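# Grippers Should Be Judged on Soft Goods

Most groups that buy or build grippers still compare them on rigid parts. The usual test sheet lists a block, a cylinder and a bottle, and the results are given as a success rate. This essay argues that such a sheet is a poor basis for choosing equipment meant to work in homes, and that cloth should be placed at the front of any comparison.

The point arose during the Kalcombe trials, in which two finger designs, referred to in our records as Zakura and Jeston, were put through the same program. On rigid objects the two could hardly be told apart. Over 192 attempts, they differed by two. A buyer with only that result would choose on price, and would be entitled to do so. The laundry portion of the program told another story, and it is the portion that had nearly been dropped to save a day.

Knitwear places demands on a finger that a block never does. The thickness changes across a few inches. A hem is several layers deep, a ribbed band stretches under load, and a folded edge may offer one layer or four depending on where the pads close. The approach matters as much as the closing force, and an operator has to decide early which edge to take.

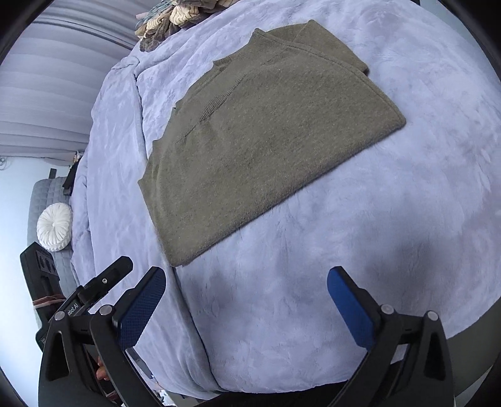 *Open jaws before a folded sweater on a plush blanket. The long folded edge faces the lower right.*

Pad texture deserves more attention than it commonly receives. A fine grid gives good purchase on yarn, but the same grid may catch the pile of whatever lies underneath. In our view a pad that lifts the blanket along with the garment has failed, even if the garment leaves the bed. The scoring rules in general use do not record this at all. Amarachi Nnaji proposed that it be entered as a separate fault, and the Okoro laboratory adopted her wording in February. Of 87 garment attempts scored under the new rule, 13 showed the fault. Every one of them would have been counted as a success under the old one.

A fair objection has been raised by Ruairi MacAulay, who holds that cloth trials cannot be repeated. A block may be returned to its mark – a sweater never lies the same way twice. He is right about the sweater. It does not follow that the trial is without value. A larger number of attempts, with the starting state described in plain terms, will support a comparison. Twelve attempts per garment is the least we would now accept, and reports should state how the garment was laid out and on what surface.

The surface is often left out of reports, and this is a serious gap. A hard table pushes back when the fingers press down. A bed gives way, and fingers that rely on contact from below may close too high or too deep. Color is a further concern for those comparing cameras, as is the boundary between two fuzzy materials, where the edge of the garment has little height to mark it.

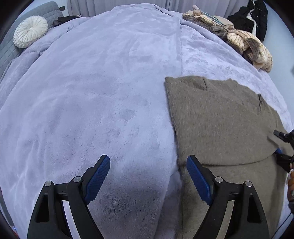 *Fingers on either side of the line between garment and blanket.*

We do not suggest that rigid objects be removed from the program. They remain useful for checking alignment and for finding a worn joint. They should be treated as a check on the equipment, completed first and reported briefly. The greater part of the available hours should go to garments, bedding and other soft goods, and purchasing decisions should rest chiefly on those results.

Groups that publish comparisons are asked to state their rule for lifted underlayers in the methods section. Those that have no such rule may use the Okoro wording without change, provided that the number of attempts per garment is given beside each score.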